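Getting Started with the Bolix Hand-Held Gripper Kit: Folding Clothes at Home

Sat 3 October
By Celeste Magalhães

I've had the Bolix kit since July and I still grin when I open the case. It's a pair of hand-held grippers with cameras, made for recording everyday chores so that a robot arm can learn from them later. You squeeze, the fingers close, and everything the gripper meets goes into a file. The kit costs $499 with both grippers, or you can rent it from Dufour for $187 a month, and the rental box has the same parts in it.

This guide takes you from the sealed box to a first good set of folding recordings. I'm assuming you've never held one of these things. If you have, skip down to "Picking up fabric," where most of the trouble lives.

What you need

The kit itself, a laptop with a spare USB port, a flat surface at hip height, and a pile of clothes. A bed is great for this! I tried a dining table first and the fabric kept sliding off, and a bed gives you more room to be clumsy. You'll also want the free Gruvik app on the laptop, which saves the recordings and lets you trim them.

Choose clothes of different weights. T-shirts are the easiest. Zip jackets are the hardest by a long way, so leave them for your second week.

Putting it together

1. Take out both grippers and close each one by hand a few times. The movement should feel even from start to finish. If one side drags, loosen the pivot screws a quarter turn, work the fingers, and snug the screws back up.

2. Push the finger pads on until they click. The ridges run across the finger. I put one pad on upside down the first evening and couldn't understand why everything slipped.

3. Slide the camera onto its mount and tighten the thumbscrew. Finger tight is plenty.

4. Run the cable down the outside of your forearm and clip it at the elbow. Leave a loop of slack there. I skipped the clip for a whole afternoon and spent most of it untangling myself from a hoodie.

5. Plug in, open Gruvik, and wait for both grippers to show up as ready. Mine take a few seconds, and the left one always comes up last.

Calibration

The app asks you to open the gripper all the way, close it all the way, and hold it still over the printed card that comes in the box. Do this on the same surface you're going to work on. It's quick, and you only need to repeat it if you swap pads or bump the camera.

My friend Amrit Gagnon repeats it before every session anyway. His recordings are cleaner than mine, so draw your own conclusions.

Picking up fabric

Now the fun part — and the part where you'll feel like you've forgotten how hands work. Your fingers do a hundred small things when they pick up a shirt, and the gripper gives you one: open or closed. You have to find a way of doing the job with just that, and it's a surprisingly absorbing puzzle.

Start with the garment spread out. Come down from above with the fingers open a little, press lightly so the cloth bunches up between the pads, then close. Don't scoop from the side. Scooping works fine on a towel and then fails on everything else you own.

Look for an edge or an existing crease. A fold gives the pads something to bite on, where a stretched-flat panel will slide away under them. Slippery sports fabrics are the worst for this. Slow right down with those and press a touch harder before you close.

Once you've got hold of it, lift a hand's width and stop for a beat. If you're going to lose the cloth, that's usually when it goes, and it's better to find out right there than halfway across a fold.

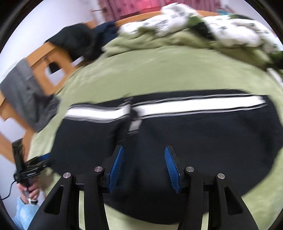
For the fold itself, I use one gripper as an anchor and the other as the mover. Pin the near side with your weaker hand, carry the far side over, lay it down, open, and back straight out. That straight exit took me ages to learn. If you pull away at an angle, the pads drag the top layer along and you've undone your own work.

Sleeves go in first, one at a time, then the body in half, then in half again. Keep the order the same every time. You can vary where the garment starts and how rumpled it is as much as you like (please do, it makes the recordings more useful), but a steady order makes trimming so much faster.

How long to record

Keep each recording to a single garment. Start it with both grippers clear of the cloth and end it the same way. My first folder had 356 recordings in it before I noticed I'd been stopping them too early, with the grippers still holding on. I went back and redid the ones I cared about.

Take breaks! The grippers are light, but holding your wrists at that angle is tiring, and tired recordings look tired when you play them back. I do short stretches with a cup of tea in between.

Small fixes

Pads losing their grip: wipe them with a damp cloth and let them dry. Lint builds up in the ridges, and fleece is the main culprit.

Camera view blurry the whole way through: check the lens for a thumbprint. Some blur when you move fast is normal, and slowing down helps.

Gripper drops off the app mid-session: swap the cable end for end and try again. Bolix sent me a new cable when that stopped working, and it came within the week.

What I'd change

The carrying case is too tight to close with the pads on, so you end up pulling them off each time. The printed card is flimsy, and mine already has a bent corner. I'd also love a softer set of pads for knits. The Ovville kit comes with 2 pad sets, and I'm a bit jealous of that, although I like the Bolix squeeze much better.

None of that has kept me from using it nearly every evening. Once T-shirts feel easy, try pillowcases, then pants, and then go and find that zip jacket. I close the zipper by hand first and start with the back facing up.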